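Brastico cups - "dishwasher safe" or not?
Tretlow Home Forum > Kitchen

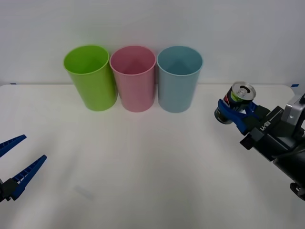

Green, pink and blue plastic cups, side by side

plainrinse
Joined in June, 415 posts
Does anyone believe the dishwasher claim on the Brastico cups? The box says good for 1,000 washes. Tested by whom? I've been through three sets of plastic cups with the same promise and every one went cloudy.

dostance_dan
2,284 posts
Mine are fine. Top rack, normal cycle, two years.

plainrinse
Two years at how many washes a week? That's my problem with the number. No temperature, no detergent, nothing.

mugshelf
2,365 posts
Agree with the OP. "Dishwasher safe" means it won't melt. It doesn't mean it'll still look nice. I emailed Jafarzadeh about their tumblers and got a paragraph back that said nothing.

dostance_dan
You people want a lab report for a cup.

mugshelf
If they print a number on the box, yes.

kettleside
Skip the heated dry and half of this goes away. Also those tablets are harsh - I went back to powder.

plainrinse
Tried powder on the last set. Same haze, maybe a month later. Could be hard water, but then vinegar should have cleared it and it didn't.

dostance_dan
So wash them by hand?

plainrinse
Then why pay extra for the dishwasher ones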